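How to Level a Wobbly Table (and Keep It That Way)

By Uldis Laur
Updated May 2024

I have lived with a lot of wobbly tables. My first apartment had a kitchen table that rocked so badly we kept a folded bus schedule under one foot, and every time the schedule changed, so did the height of the table. We laughed about it for years, and I would be lying if I said I did anything about it until a full bowl of soup went into my lap one July evening. After that I got serious.

Fixing a wobble is one of the friendliest jobs you can take on at home. You need very few tools, you can do it in an afternoon with the radio on, and the reward comes every single time you set down a cup of coffee. I'll go through it in the order I'd do it myself, starting with the easy stuff, so you may well be finished long before you reach the bottom of the page.

What you'll want nearby

A flashlight, a screwdriver that fits your table's screws properly, an Allen key set if your table came in a flat box, a small level, some masking tape and a pencil. A few business cards or pieces of thin cardboard come in handy for measuring gaps. If you get as far as adding pads, you'll also want felt or rubber ones, and maybe a bit of wood glue. An old towel or blanket to lay the table on will save you a scratched top. (Ask me how I know. The Borard still has a mark on it the shape of Italy.)

First, find out whether it's the table or the floor

People skip this part all the time, and I skipped it myself for years. A table can rock for two very different reasons. Either the table isn't true, or the floor isn't, and the cure for one won't do a thing for the other.

Clear everything off the top and put your hands on two opposite corners. Press one, then the other, and feel which pair of legs the table is rocking on. Put a bit of masking tape on the leg that lifts. Now turn the whole table a quarter turn, so that each leg stands where its neighbor stood before, and press again. If your table is long and narrow you may need to borrow more floor for this, so push the chairs well back.

If the taped leg is still the one that lifts, the table is your problem. If a different leg lifts now, and it's the one standing in the old bad spot, the floor has a dip there. And if everything rocks a little in every position, you probably have some of each, and I'd start with the table.

Tile is the trickiest floor for this. A foot that lands half on a grout line will sit lower than one that lands in the middle of a tile, and the smaller the foot, the more it matters. A thin leg with a tiny foot can drop right into the joint. Before you get out a single tool, try sliding the whole table an inch or two one way or the other. I have "fixed" two tables for neighbors that way and accepted cake for it both times. 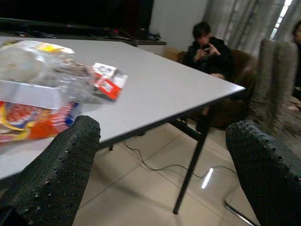
A slim black leg with a small foot, standing on tile.

Step 1: Tighten everything

Once you know the table is at fault, lay your blanket on the floor and get somebody to help you turn the table over onto it. Please don't roll it over on its legs by yourself, even if it's light. Legs are made to be pushed down on, and they really don't like being pushed sideways.

Go around every screw and bolt you can find. Give each one a gentle turn, just enough to feel whether it's loose, and then go around again and snug them all up a little at a time. It's the same idea as putting a wheel on a car. If you crank the first bolt all the way down before touching the others, the leg gets pulled to one side and stays there.

On a table with a leg plate (a flat metal plate screwed to the underside, with the leg bolted into it), check the plate as well as the leg. More often than not the leg is perfectly tight in its plate and the plate is loose on the table. My Ekby desk had me fooled for a whole winter this way.

If a screw just turns and turns without biting, the hole is stripped. Take the screw out, dip a couple of wooden toothpicks in wood glue, push them into the hole and snap them off flush. Let the glue dry overnight, then drive the screw back in slowly by hand. This works beautifully in solid wood and reasonably well in particleboard. Don't be tempted to use a longer screw unless you've measured, because coming out through the tabletop is a sad way to end the day.

Set the table back on its feet and try it again. I'd guess most wobbles end right at this step, and if yours did, go and make yourself something nice.

Step 2: Check for adjustable feet

Have a look at the bottom of each leg. Plenty of tables have feet that screw in and out, and plenty of owners have never noticed. Sometimes there's a little hex shape you can get a wrench on, and sometimes it's just a plastic disk you turn with your fingers.

Start with all four screwed in as far as they'll go. Put the table where it's going to live, find the leg that lifts, and unscrew that foot until it just touches the floor. Press on the corners again. Then lay your level across the top in both directions and make small changes from there. Work on one foot at a time, and do take the weight off the leg while you turn it, or you'll grind the threads.

The inexpensive side table I bought from Cokitz has feet like these, and they creep. Every few months one of them works its way in a bit and the rocking comes back. A single wrap of plumber's tape around the threads has kept them put.

Step 3: Pad the short leg

No adjustable feet? Then you'll be building up the short leg, and a pad is the kindest way to do it.

Slide business cards under the lifted foot one by one until the rocking stops. Hold on to that little stack, because that's your gap, and you can take it along to the hardware store and match a pad against it. Felt is right for wood floors. Rubber or cork is better on tile, where felt tends to get damp and grubby when you mop and then peels away.

Clean the bottom of the foot with rubbing alcohol and let it dry before you stick anything to it. If you're using self-adhesive pads, press hard for half a minute or so and then leave the table upside down for an hour if you can bear to. I can't always bear to, and I can tell you those are the pads I find later stuck to the vacuum cleaner.

It's a good idea to pad all four feet with the same material and then add the extra thickness to the short one. A table with one rubber foot and three bare ones moves in a funny, lopsided way when you bump it, and it'll drag a mark on some floors.

Step 4: Think hard before you cut

You'll read in a lot of places that you should trim the long legs to match the short one. It can be done, and I've done it, and I've also turned a nice dining table into something closer to a coffee table by taking a bit here and a bit there. If you have a solid wood table that you love and the difference is too big for a pad, sand rather than saw. Put a sheet of coarse sandpaper on the floor under the long leg, rough side up, and slide the leg back and forth a few strokes at a time, testing as you go.

Metal legs, of course, stay the length they are. If a metal leg has been bent, look for a replacement set before you try to straighten it. I paid 35 dollars for a set from Kulkarni, and they were on in less time than I'd already spent swearing at the old ones.

When it's the floor after all

Old houses settle, and there isn't much point in fighting over a quarter of an inch. Pick the spot where the table is happiest and mark it lightly with pencil so you can find it again after you mop. If the table really must stand over a dip, use a hard plastic shim, the clear kind sold for plumbing fixtures, and trim it flush with a utility knife so that nobody catches a sock on it.

A rug can help or hurt. A thick one lets the feet sink unevenly, while a thin, dense one with a good pad underneath will swallow a small difference quite nicely. Be sure all four legs are on it. Two on and two off is asking for trouble.

Keeping it steady

Snug up the bolts twice a year. I do mine when I change the smoke alarm batteries. Lift a table when you move it, with a person at each end, and don't let anybody sit on the edge, however short the phone call. If you've just put a new table together, check the bolts again after the first couple of weeks, when everything has had a chance to settle in.

And keep those business cards in the drawer. Mine have been around to most of the houses on our street by now.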